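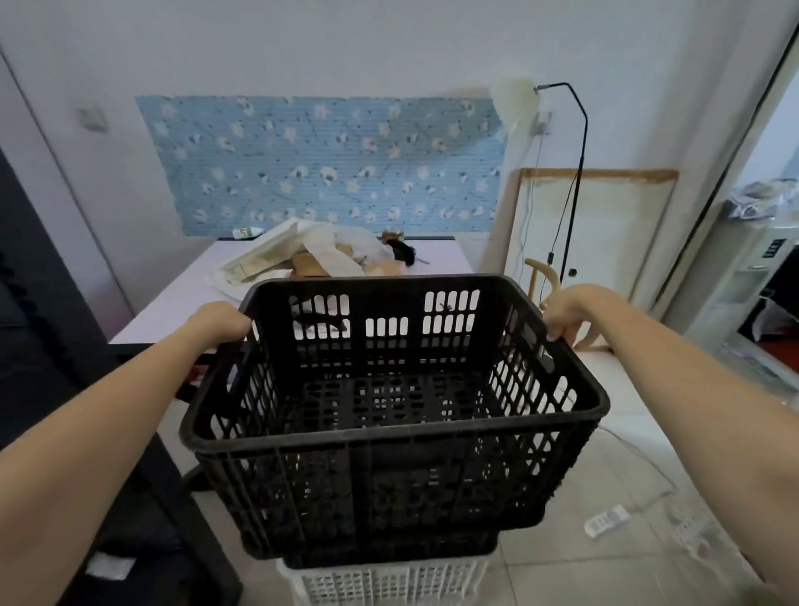 9월 들어 미루던 방 정리를 시작했다. 제일 먼저 손댄 건 플라스틱 상자다. 이사하고 나서 검은색과 흰색을 섞어 쓰고 있는데, 그동안은 빈 상자도 아무 데나 쌓아 두었다.

## 상자

옆면과 바닥에 구멍이 뚫린 상자를 쓴다. 먼지가 고이지 않고 물로 씻기 편하다. 뚜껑이 없어서 안에 넣은 것을 잊어버릴 일도 적다. 단점은 작은 물건이 빠진다는 것. 나사나 펜 뚜껑 같은 건 지퍼백에 한 번 담아서 넣어야 한다.

검은 상자에는 공구와 멀티탭, 흰 상자에는 아이 물건을 넣기로 했다. 색으로 나눠 두면 라벨을 안 붙여도 된다. 라벨은 예전에 붙여 봤는데 두 달쯤 지나니 내용물과 하나도 안 맞았다.

## 탁자 위

연보라색 탁자는 원래 아이와 그림 그리려고 둔 것인데 지금은 종이와 포장재가 차지하고 있다. 골판지는 접어서 재활용으로 내고, 큰 종이는 뒷면이 깨끗한 것만 남길 생각이다. 영수증은 Dular에서 산 것만 따로 뺐다. 선반 하나를 교환해야 한다.

타이머를 20분 맞춰 놓고 한 구역씩 한다. 울리면 하던 것만 마치고 쉰다. 탁자는 두 번 돌려야 끝날 것 같다.

## 바닥

타일 바닥은 물건이 없어야 닦기 쉽다. 그런데 리모컨과 케이블이 늘 바닥으로 내려와 있다. 리모컨은 탁자 옆에 작은 바구니를 걸어 거기 넣기로 했고, 케이블은 벨크로로 묶는다. 벨크로는 Stelamport에서 40개 묶음으로 샀다. 한참 쓸 양이다.

## 벽

별무늬 하늘색 벽지는 당분간 그대로 둔다. 가장자리가 조금 고르지 않은데, 다시 붙이려면 탁자부터 빼야 해서 엄두가 안 난다. 놀러 온 Gifty는 이 정도면 괜찮다고 했고, 나도 이제 별로 신경 쓰지 않는다. 스탠드는 갓을 벽 쪽으로 돌려 놓고 쓴다. 저녁에는 천장 등보다 이쪽이 눈이 편하다.

남은 건 옷장 아래 칸과 신발장. 흰 상자가 하나 더 필요한지는 옷장을 비워 보고 정하려고 한다.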